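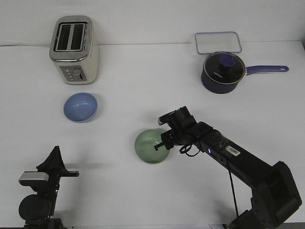 Last changed: September, version 2 (Shadi Hamdan)

Dernero Kitchen Objects – README

Contents
What is in the set
Object names
Arrangements
Files
Changes in version 2
Known problems
Use and contact

What is in the set

Dernero is a set of 1136 labeled pictures of ordinary kitchen things on a white table. It covers 111 objects, sorted into 7 groups: bowls and plates, cups, pots and pans, containers, small appliances, utensils, and cloths. The labels cover the kitchen objects only.

The objects came from two kitchens, one at Grurneck and one at Firnthorpe. Most had been in daily use for years before they were labeled, so expect scratches, faded print and the odd chip. A few bowls and containers were bought new to fill gaps in the smaller sizes.

Object names

Every object has a short name and a long name. The short name is the kind of thing plus a color or material, for example bowl_blue, bowl_mint, toaster_steel, saucepan_navy. The long name is a phrase a person might say out loud in a kitchen: "the pale blue bowl", "the dark pot with the glass lid".

Colors are given as they look on the table under the normal room light. The navy saucepan is close to black and several labelers first wrote it down as black. We kept navy. Mint is used for the pale green bowl so that it doesn't get mixed up with the darker green plates in the same group. If you search by color, search the long names too.

A pot and its lid are two objects with two names, even when the lid is on. The lid of the navy saucepan is lid_glass_purple, after its purple-blue knob. Searching for saucepans alone will not return the lids.

Clear plastic containers are named by shape (rectangular, square, round) and never by size. The Imhof sheet that we started from used volumes, and these were wrong often enough that we dropped them. The old volumes are still in notes_imhof.txt for anyone who wants them.

Parts are not labeled. The toaster is one label covering the body, the slots and the front controls. Its power cable is left out.

Arrangements

There is no fixed layout. Whoever set the table was given a list of objects and put them down with some space between them, the way things end up on a counter while someone is cooking. Lids could go on or off. Bowls could be stacked, nested or left apart, and each case has its own tag:

apart – no labeled object touches another
stacked – one object stands on or in another of the same group
inside – an object sits in one from a different group
covered – a lid is on its pot or container

More than one tag can apply. "Covered" is given per pot or container and the other tags are given for the whole table.

Food was kept out of the set. A bowl labeled empty is empty. A pot with its lid on gets no contents label, even when the lid is glass, as labelers did not agree often enough on what they could see through it.

Files

objects.csv – one line per object, with short name, long name, group and kitchen
tables.csv – one line per picture, with the objects present and the tags
outlines/ – one outline file per picture
notes_imhof.txt – the older object sheet, unchanged
CHANGES.txt – the full list of corrections

All text files are UTF-8. Empty fields in objects.csv mean "not recorded" – they do not mean "none".

Changes in version 2

Lids were split from pots. In version 1 they shared one outline, which made the pots look taller than they are.
The tag "nested" was folded into "stacked".
Gray and silver were being used for the same finish on the appliances. Brushed or shiny metal is now always silver.
Over 2 percent of the container outlines were redrawn, mostly along the far rim.

Known problems

Clear containers on a white table are hard to outline. Treat their edges as less reliable than the rest.

Glossy bowls show bright patches on the inside wall. In a few outlines from version 1 such a patch was left out as a hole. We fix these as they are reported.

Cups are thin on the Firnthorpe side, and there is only one kettle in the whole set.

Use and contact

Free to use for teaching and research. Please give the version number when you cite the set, as the lid change affects any count of pots. Corrections go to Shadi Hamdan, with the short name of the object and the line number from tables.csv.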